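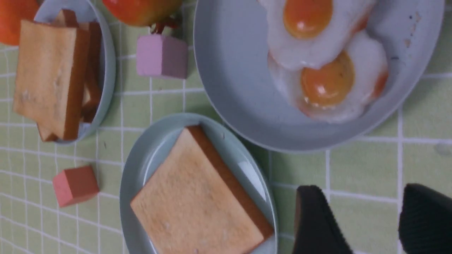
6. When the gripper drops the toast

I lost most of May to this one, so please read it before you blame your model. My Kaneck gripper would pick up a slice fine, carry it toward the plate, then let go halfway. The log just said fault 224 – finger position lost.

Caution: hit the stop button before your hands go anywhere near the fingers. After a 224 the arm still has power, and mine closed on my thumb.

1. Press stop and wait 30 seconds.
2. Switch off the gripper supply.
3. Wiggle the finger cable at the wrist. If it clicks, it wasn't seated (mine wasn't!).
4. Power up and run the homing routine with nothing between the fingers.
5. Set grip force to 15 and try one slice of toast. Leave the fried eggs for later, they're slippery little things.

Note: if 224 comes back after 2 tries, stop there and swap the cable. Saturnino Mateos kept clearing the fault on his and cooked a finger motor.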